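Unit 4. Reading a Short Story Aloud: Pauses and Breath

In this unit we study where the reader stops. Please bring the Kennedy reader to class, and a pencil. Pens are not good for this work, you will change your marks many times.

Punctuation was made for the eye as much as for the voice. A comma does not always ask for a pause, and a long sentence with no comma can still need one. Read the first page of "The Ferry at Etine" silently, then aloud at your normal speed. Put a small line where you took breath. Do not correct anything yet.

Now compare with your partner. Usually the difference is biggest in the dialogue. Some students stop before "she said" and the speech becomes heavy. Try to let these words fall quickly, with a lower voice.

Terms for this unit:
Breath group: the words spoken on one breath.
Held pause: silence with the voice still up, so the listener waits.
Full stop pause: silence with the voice down.

Homework: prepare two pages from any story in the reader and mark all held pauses. Reading time should be roughly four minutes. In March we will record the same pages again and listen to both versions.
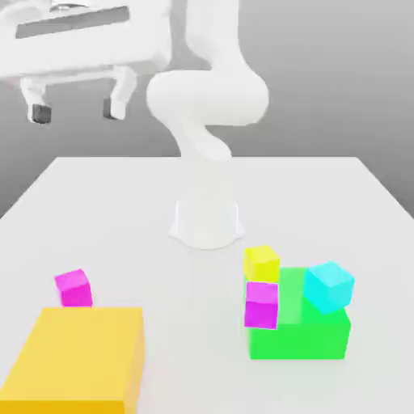

Aaliyah Lachance: Should we mark the breath in poems the same way, or does the end of the line already count as a held pause?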